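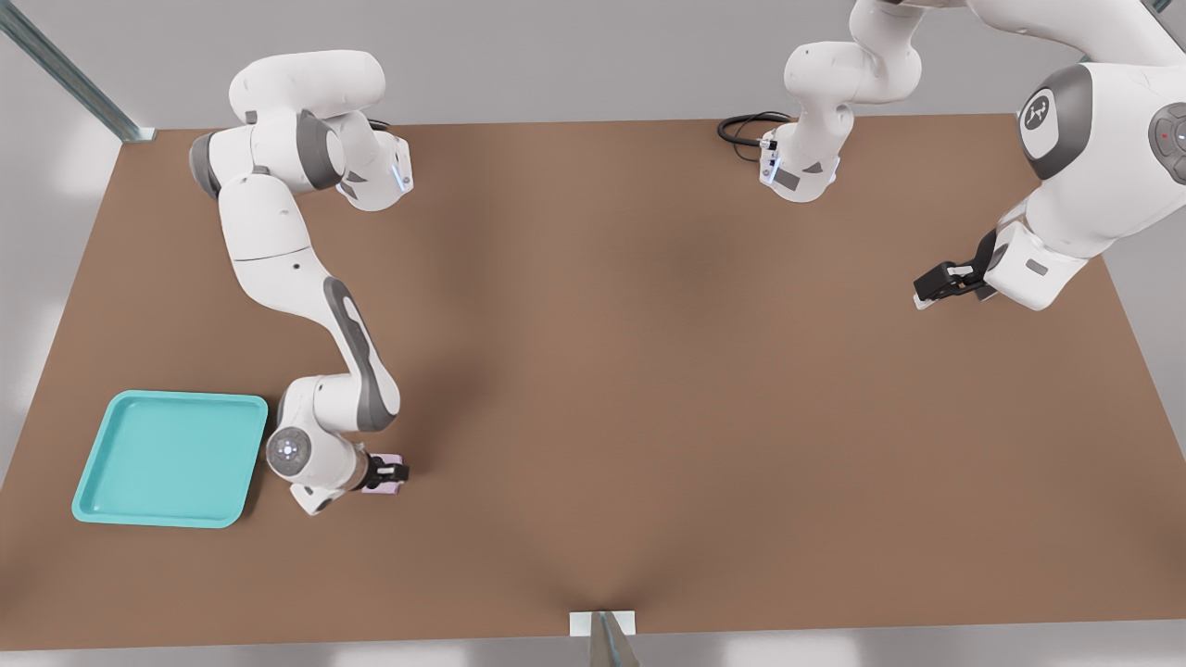
*Last updated: June, 10:00 a.m.*

**Urier Ships Archive Storage Shelf for Small Offices**

CLIDHAM – Urier, a maker of data storage equipment, today released the Ustico, a tape and disk archive unit for offices that keep large amounts of data but have no server room. The unit holds 660 terabytes when fully loaded and fits in a standard equipment rack.

The Ustico keeps recent files on hard drives and moves older ones to tape. Users see a single folder tree and open files the same way wherever they are stored. A file on disk opens right away. A file on tape has to be loaded first, and the software shows the expected wait before the user confirms.

"Most of our customers are survey firms, print shops and local archives," said Tanner Chisholm, product manager at Urier. "They have years of files they can't delete and hardly ever open. They were buying external drives and putting them in a cabinet."

Each unit comes with eight drive bays and two tape drives. Tapes can be taken out and stored at another site. The catalog stays on the unit, so a search still finds files on tapes that have been removed and gives the label of the tape to bring back.

Ogundipe, a map publisher in Clidham, tested the unit before release. Its staff copied in 1000 map projects, the oldest of them from drives with connectors that current computers no longer have.

"The copying was slow and that was down to our old drives," said Arūnas Vasiliauskas, who runs production at Ogundipe. "After that it was a normal network folder. We did ask for a better search screen, and the one in the release version is the second try."

The Ustico is available now from Urier and its resellers. Units can be bought with or without tapes. Software updates are included for 10 years. Customers with the earlier desktop model can move their catalog over with a tool on the Urier support page, and existing tapes do not need to be rewritten.

Press contact: Urier press office, Clidham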